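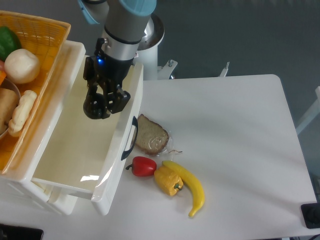 Drawer open, food on the table. Bread, two peppers, one banana, and the basket on top.

I promised some of you a thread about how I keep food in a kitchen with only one cupboard. It will be a bit long. I wrote it in pieces during the evening so please excuse if I jump.

The background. In January I moved to Zornanstead, to a flat where the kitchen is good except for one thing. It has one wall cupboard, and the cupboard is over the cooker. Everything in it gets warm when I cook. My first bag of flour smelled of fried onion after a week.

So the food had to live somewhere else. My first solution was the table. All of the food, all the time, on the table. I ate my dinner on a corner as big as a plate.

My second solution was cardboard boxes under the table. I don't recommend it. You forget what is in a box when you must bend down to look. I found potatoes there that had started a new life.

Then Bindu Naidu from my work was changing her furniture and asked if I wanted a white unit with drawers. She had kept wool and sewing patterns in it. I said yes before I measured anything.

It fits, almost. It stands at the end of the white table and when I pull a drawer out fully, the drawer comes over the table top. At first this annoyed me. Now I think it is the best thing about it, and I will come back to why.

I looked up what such a unit costs new. At Sterkar there is one quite similar for 899 kroner, and I would not have paid it for a place to put bread. From Bindu I got it for a cake. She chose the cake (lemon).

Cleaning it first. I took the drawers out and washed them with warm water and washing-up liquid, then wiped once more with clean water, then left them open until next morning. Please do not skip the last part. A drawer which is closed while damp will smell, and bread takes the smell very quickly.

There was wool fluff in the rails. A lot. An old toothbrush is good for this, a dry one. I tried a wet one first and made a kind of felt.

Now what goes where. This took me several weeks and two arguments with Pantelis Vrettos, who shares the flat and who believes that all food should be visible or it does not exist.

Basket on top: things we take without thinking. The basket is woven, shallow, a sort of orange-yellow, and it must stay shallow! I had a deep one before and the bottom of it was a museum.

Top drawer: bread and anything from the bakery. I keep bread in a cotton bag inside the drawer, with the bag folded under and not tied. Tied, the crust goes soft by the next day. With no bag, the bread is hard on the cut side by dinner.

Second drawer: dry things. Rice, lentils, oats, pasta, all in jars lying down with the label up. Jars standing do not work for me because the drawer is 13 cm deep inside and my jars are 16. I measured after buying the jars. Measure before, please.

Bottom drawer: onions and potatoes, but not together. I put a piece of cardboard between them, standing on its edge. I know some people say they should be in different rooms. We have two rooms and a bathroom, so they have cardboard.

Peppers. This is where Pantelis and I disagree the most. He wants them in the basket because they look nice. I want them in the fridge from the first day. At the moment we do this: the pepper we will eat today or tomorrow can be outside, the rest go in the fridge in the bottom box. Outside for longer, the skin gets wrinkles.

Bananas never go in a drawer. I learned this with my nose. A banana in a closed drawer makes everything near it ripen, and the bread next to it will taste of banana in a way that is hard to describe to guests.

So the banana goes in the basket, on the top, and always on the side away from the apples if there are apples.

About the drawer coming over the table. When I come home with the shopping I empty the bag on the table, then I pull out the drawer and put things in from the side. I don't carry anything. Two steps saved each time is not much but when you are tired it decides if the bread gets put away or stays in its bag until Thursday's mood arrives. (My mother says this about everything: "it waits for the mood".)

One warning about this. When the drawer is fully out it is easy to lean on it. Do not lean on it. Pantelis leaned on it while talking on the phone and the rail jumped out on one side. We got it back in with some bad words in Greek and some in Norwegian.

The handle is on the outside of the front, black and curved, easy to pull with one finger. I was a bit sad that it is black because the rest is so white, but it hides fingerprints. The white front does not. It is glossy and after I make anything with paprika, everybody can see where I have been.

For the front I use a soft cloth, slightly wet, and then a dry one. I tried the kitchen spray that Ashwin Fernandes gave me when he moved out from downstairs and it left stripes in the light from the window. Maybe I used too much.

Do I line the drawers? I did in the beginning, with paper. It slid to the back each time I closed the drawer and made a small hill there. Then I bought a rubber mat, which stayed in its place, but crumbs went into all the small holes. Now there is no lining. The bottom is smooth and a light cream colour, so I see crumbs at once, and I can wipe it in one movement.

When to wipe: each time before new bread goes in. It is a moment when the drawer has no food in it anyway. I take everything out to the table, wipe, wait a little, put back. In the same moment I see what is old. It has become a habit together with the shopping and I do not have to remember it separately.

Somebody will ask about ants and mice so I will answer now. No mice. Ants yes, once, because of a honey jar with a lid not properly closed. The honey now stands on a saucer in the cupboard over the cooker, where it is warm and also very easy to pour. So that cupboard is good for something.

What else is in the warm cupboard: plates, salt, tea towels, honey. No flour, no oil, no chocolate. I am sorry about the chocolate, it was a gift from Amedeo Barbieri and he had carried it from Turin.

Labels. I tried labels on the drawers for two weeks. Pantelis read them aloud each time he opened one. I removed them.

I have read that you should put a sheet on the wall with what you have at home. We tried it also. The sheet said we had 3 tins of tomatoes, the drawer had none, and each of us had trusted the sheet. Now we open the drawer and look.

If you have a small kitchen like ours, my advice would be to write down for one week what you put on the table because you don't know where it should go. On my list it was bread, fruit, the coffee, and letters. The first three have a place now. The letters are still on the table.

Coffee, I forgot to say: in the dry drawer, at the front. At the back it was too far for the morning.

Answering some replies together here.

Yes, the top of the unit holds the basket well. It has a thick rim along the edge. I would still not put anything heavy up there with the drawers pulled out.

No, I don't know the name of the maker, there was no sticker when it came to me. Bindu doesn't remember either.

To the one who asked if bread should be in the fridge: in my experience it gets dry faster there. If we can't finish it I cut it and freeze it the same day, and take out what I need for toast.

Ottar Westerberg asks if the cotton bag can be replaced by a tea towel. Yes, I did it for a month before I had the bag. Fold it twice around and put the ends under the loaf. Wash it often, it collects flour.

And for those who asked about the lemon cake, it is my aunt's recipe and it is in grams and "a coffee cup of oil". I need to find out how big her coffee cup is before I post it.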